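We use cookies to remember your reading settings. Accept all | Manage choices

Chapter 8
Towels and Other Looped Cloth

Most housekeeping manuals treat the towel as a solved problem. Wash it warm, skip the softener, fold it in thirds, put it away. The advice has been copied from book to book for so long that it is hard to find out who first tested it, or whether anyone did. This chapter takes the towel more slowly. It asks what the cloth is made to do, where it gives out, and which of the usual instructions are worth the trouble.

A towel is a flat cloth with loops standing up from it. The loops are called pile. They give water more surface to cling to, and they leave small pockets where it can sit. Everything else about a towel, from the bands to the hem to the way it hangs, follows from the need to hold those loops in place without crushing them.

Shops prefer to talk about weight. A heavy towel is sold as a good towel, and buyers have mostly gone along with this. Weight tells you how much fiber you have paid for. It tells you very little about how fast the towel takes up water and nothing at all about how it will look after a year of use. Hertta Peltonen, who ran the linen room at the Kettunen guesthouse, kept a stock of 300 towels and replaced the thick ones sooner than the thin. Her record book gives the reason in one word, usually "hem."

8.1 Pile, band and hem

Look at any towel edge-on and you will find at least two kinds of surface. The body is looped. The border, where the maker needs a firm line to turn and stitch, is flatter and finer. Many towels also carry stripes or flat bands across the body, and the lines seldom stay straight once the cloth is hanging and has been handled.
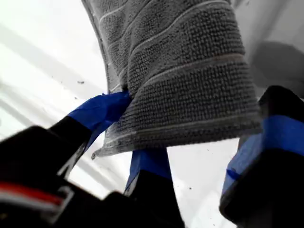
Wear begins at the borders. The looped body can lose a good deal of fiber before anyone notices, but a hem has nowhere to hide a broken thread. Corners go first. They are where a towel gets picked up, tugged off a rail and pulled out of the machine, and they carry several layers of cloth sewn through in a small space. A loose thread at a corner should be cut close with small scissors. Pulling it is a mistake that even careful people make, and one pull can open a row of stitching.

There is a common claim that a frayed corner means a cheap towel. I have not found much to support it. Peltonen's book lists the Dremen towels, which were the expensive ones, beside a plain sort bought by the dozen at a market stall, and the two failed at the corners in much the same months. What differed was how they were hung. Towels with a sewn loop at the middle of one side kept their corners longer than towels hooked up by whatever part came to hand.

8.2 Hanging

The rule in the older books is that a towel must be hung full width over a rail, with air on both sides. The rule is sound. It also assumes a rail as wide as the towel, and plenty of bathrooms and most kitchens do not have one. People hang towels from hooks, from oven doors, and from the back of a chair, and a chapter that pretends otherwise is of no use to them.

So consider what happens when a towel is held at one point. The cloth above or below that point gathers into folds, and the folds press the pile flat against itself. Air cannot reach the inside of the bunch. The rest of the towel may hang open and dry well while the gathered part stays damp, and it is the gathered part that starts to smell.
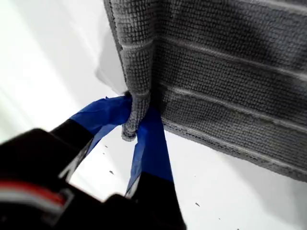

Aniela Witkowska tried this at home over one July with 12 hand towels and a kitchen clock. She hung half of them by a corner and half over a rail, and felt each one by hand at set times. Her method has obvious faults. Fingers are poor judges of damp, and the rail was nearer the window. Even so, the towels on hooks were slower every time, and the damp was always in the same place. Turning a hooked towel once, so that a different corner took the weight, closed a good part of the gap.

The Cliltard drying clip, sold as a cure for all this, spreads the load over 2 inches of hem. That is better than a hook. Whether it is better than a clothespin is a question the package does not raise, and the reader can settle it on a Saturday with one wet towel and a clothespin.

8.3 Softness, and what it costs

A new towel is soft partly because of finishes put on at the mill. These wash out.

Copyright Giteo Press. All rights reserved. Contact | Terms of use | Back to top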